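Unden paper crafters fill an old mill with 975 handmade cards

May 31, 2020

The big card swap run from the Unden craft shop has come to a close, and what a pile of post it turned out to be! Over the spring, people in Unden and neighbouring Flevuvmont sat down at kitchen tables with scissors, glue and whatever paper they had in the drawer, and made 975 cards to be sent on to someone they had never met.

The swap began in February as a small thing, a sign-up sheet on the counter of Barketti, the paper and ribbon shop on the corner by the bridge. The plan was for 200 cards, one each way between the two towns, with a tea at the end where everyone could meet. The tea couldn't go ahead once the shop had to close its doors. The cards carried on. Barketti began leaving paper packs on the step for collection, and word got about on both sides of the valley.

Each pack held five sheets of plain card, a strip of patterned paper, a length of baker's twine and a slip with a theme on it. Themes were kept loose — "a garden you remember", "something from the sea", "breakfast" — and people took them wherever they liked. Breakfast was the runaway favourite. There are fried eggs in yellow felt, toast racks cut from corrugated card, and one lovely pop-up teapot that pours blue ribbon into a cup when you open the fold.

A good number of the makers had never made a card before, and you would hardly guess it. One of the youngest groups, a family of four in Flevuvmont, worked out how to print leaves with poster paint and a rolling pin, and sent in a set so fresh and bright that Barketti has put two of them in the window. Older hands joined in too. There is some beautiful pricked paper work in the collection, the sort where the pattern only shows when you hold it up to the light, and a run of quilled daisies that must have taken whole evenings.

The cards were gathered in the old mill at Unden before they went out, so that they could be sorted and photographed. They were pegged along lines of string strung from beam to beam, Unden on the left and Flevuvmont on the right, and the photographs have now been put up on the Barketti site as an album. It has been looked at 1813 times already, which for a shop that used to post a picture of new washi tape and get three likes is quite something.

Every card has gone to its new home by post, with a stamped reply slip tucked inside. Replies are still coming back, and more than 700 have arrived so far. Many are little cards in their own right. Someone sent back a pressed primrose under tracing paper, and another maker answered a seaside card with the same beach drawn from the other end, having grown up there.

Favourites are hard to choose, but the biscuit tin series deserves a mention. It is a set of twelve square cards, each one a different lid pattern copied in cut paper from tins found at home, with tiny paper biscuits loose in the envelope. The maker asked to stay unnamed and has already been begged for templates. They should be up on the site soon, along with the folding pattern for the teapot.

A second swap, called Su, is now being put together for the autumn. The name was pulled from a jar of suggestions and everyone liked how short it was. Su will be for fabric as well as paper, so bunting, bookmarks, needle cases and small stitched pictures are all welcome, provided they fit in an ordinary envelope. Packs will be free again to anyone in the two towns, and people further off can join with their own materials.
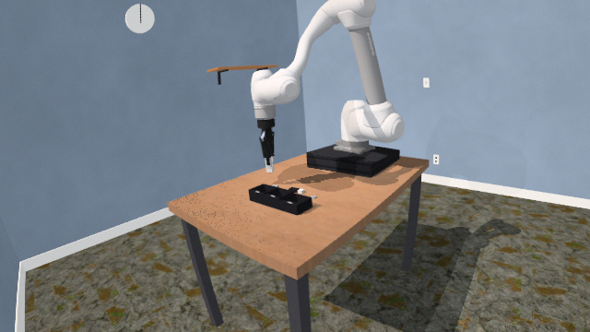

A robotic arm on a wooden table, computer-rendered.

Sign-up for Su is through the Barketti site or by a note through the shop door with your name, your address and whether you would like paper, fabric or a bit of both. Left-over scraps are very welcome too, especially cotton prints and any envelopes that have never been used. Please put them in a bag, tie the top and leave them in the blue crate beside the step.

For anyone starting out, the shop has some simple advice. Fold your card before you decorate it, use less glue than you think you need, and let everything dry flat under a heavy book overnight. If a piece goes crooked, stick a button over it. Plenty of the spring cards have a button somewhere!

The album of spring cards stays up all summer, and late reply slips can still be posted to the shop in Unden.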